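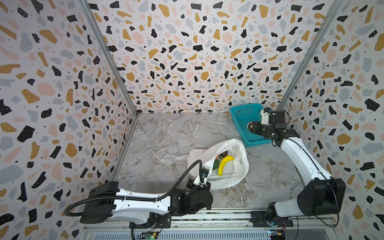

Each April our household replaces the contents of the freezer, and with them the set of soups and braises on which weekday dinners have depended since the fall. The purpose of this post is to record the method used for the large-batch bean and barley soup, which readers have requested on several occasions, and to set out the changes made to it during the past season.

The recipe yields 40 portions when prepared in full. Most kitchens will not require that number, and the quantities may be halved or quartered without difficulty. The cooking time does not shrink in the same proportion. A quarter batch still needs most of two hours, as the barley softens at its own pace whatever the size of the pot.

Ingredients and Preparation

Dried white beans form the base. They are soaked overnight in cold, salted water and drained in the morning. In earlier versions of this recipe the salt was left out on the usual advice that it toughens the skins. Two seasons of side-by-side cooking in this kitchen have not supported that advice, and the salted beans have kept their shape better in the freezer.

The vegetables are onion, carrot, celery and a modest amount of parsnip. All are cut to the size of the cooked bean. Larger pieces turn watery after thawing, and smaller ones disappear. Garlic is added late, after the onions have taken on color, and is cooked for one minute only.

Barley is measured separately for every batch. The amount for a quarter batch is 400 grams, rinsed until the water runs clear. Readers who prefer a thinner soup may reduce this by a third. Readers who prefer a thicker one are asked to wait until the second day before adding more, when the grain will have taken up a good deal of the broth.

Tomato paste, bay leaves, dried thyme and black pepper complete the seasoning. A rind of hard cheese may be simmered in the pot and taken out before portioning. Smoked paprika was tried in January and has been withdrawn. It was pleasant on the first evening and dominated everything by the third week.

Method

The onions, carrot, celery and parsnip are cooked in olive oil over medium heat until soft. The paste is stirred in and allowed to darken slightly. The beans are then added with enough water to cover them by two inches, and the pot is brought to a gentle simmer. Vigorous boiling should be avoided. The barley goes in after the first hour, and the soup is seasoned at the end.

On the question of stock, this kitchen has returned to plain water. The beans produce a satisfactory broth without assistance, and the purchased stocks tested over the winter brought more salt than flavor. Homemade stock remains welcome where it is available — it is simply no longer required.

Cooling and Storage

A full pot of soup holds its heat for a long time and must not be left on the stove overnight. The soup is ladled into shallow pans, no more than two inches deep, and moved to the refrigerator within two hours of cooking. Once cold, it is transferred to containers and frozen.

Each container is labeled with its contents and the month. Previous labels included a portion count, a spice level and the initials of the person who had done the chopping, and these entries were seldom read. The lids on our older containers have begun to crack at the corners and will be replaced before fall. Glass jars may be used if an inch of space is left at the top and the jar has straight sides.

Reheating is best done slowly, in a covered saucepan with a splash of water. A microwave oven is acceptable for single portions, with one pause to stir.

Serving

Thursday has been the established soup night in this household for several years, and the accompaniments have settled into a pattern. Toasted rye bread is always offered. Chopped parsley, lemon wedges and grated cheese are set out separately, and a jar of pickled peppers is opened when the soup has been in the freezer longer than a month. A spoonful of plain yogurt is preferred by the younger members of the family.

Comments on the previous post raised the matter of substituting farro for barley. Farro performs well when the soup is eaten fresh. After freezing, it splits, and the texture suffers. Brown rice is not recommended. Cooks who must avoid gluten may leave out the grain altogether and serve the soup over boiled potatoes — a version that has been made here twice and will be made again.

The next entry will address the lentil and spinach soup, including the correct moment at which to add the spinach. Requests concerning the braised cabbage have been noted, and that recipe will follow once the quantity of vinegar has been settled.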